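A Rack for the Dry Goods

Xuân Lục cooks at home in Gelcombe and sells soup kits from the same kitchen. The kits are bags of dried seeds and beans with a recipe card, and they go out by mail and to one shop, Grollholm, on the edge of town. We talked on 2019-06-05 at the kitchen table, mostly about jars.

"I used to keep everything in the bag it came in," Lục says. "You fold the top over, you put a clip on it, and the clip falls off. I had lotus seeds in the silverware drawer for a year."

The first change was a black metal rack with a flat tray along the bottom and an open frame at each end. Lục bought it secondhand from Kołodziej, a store fixture dealer in Flotedham that was clearing out its back room. It was meant for a shop counter. Glass jars with wooden lids came later, a couple at a time.
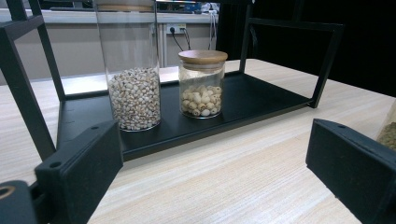 Lotus seeds are what most customers ask about. Lục sells them dried and tells people to check for the green core before cooking, even if the label says it has been taken out. "One bitter one and you taste it in the whole pot. Split a few open and look. If there's green, pull it."

Soaking is the next question, and the answer depends on the dish. For sweet soup Lục soaks lotus seeds for an hour or two and simmers them on low heat. Mung beans with the skin on can go straight into the pot, though they cook more evenly after a soak. Coix seeds get the whole night.

None of the jars gets filled to the top. Lục buys in small amounts now and finishes a jar before adding more – a habit that came from losing a large order to weevils one October. "I poured new beans on top of old beans. So the old ones were at the bottom for I don't know how long. I threw out all of it and washed everything."
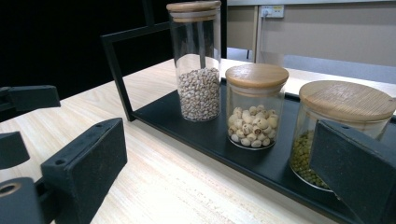
The jars have no labels. Lục tried paper ones, which came off in the wash, and then a paint pen, which didn't. "I know what a mung bean looks like," Lục says. For the kits it's different, and every bag gets a printed label with the packing date.

Last year the kitchen sent out 577 kits. Grollholm has asked for 2000 in the coming year, and Lục hasn't said yes. The packing is done by hand with a scoop and a kitchen scale, and a helper would need somewhere to stand.

"I could do more than 3000 if I rented a place," Lục says. "Then I'm paying rent so I can fill bags. I like it here – I can have something on the stove."

The stock for the kits is kept in sealed tubs in the hall closet. The jars are for the household, and Lục refills them on the first of the month.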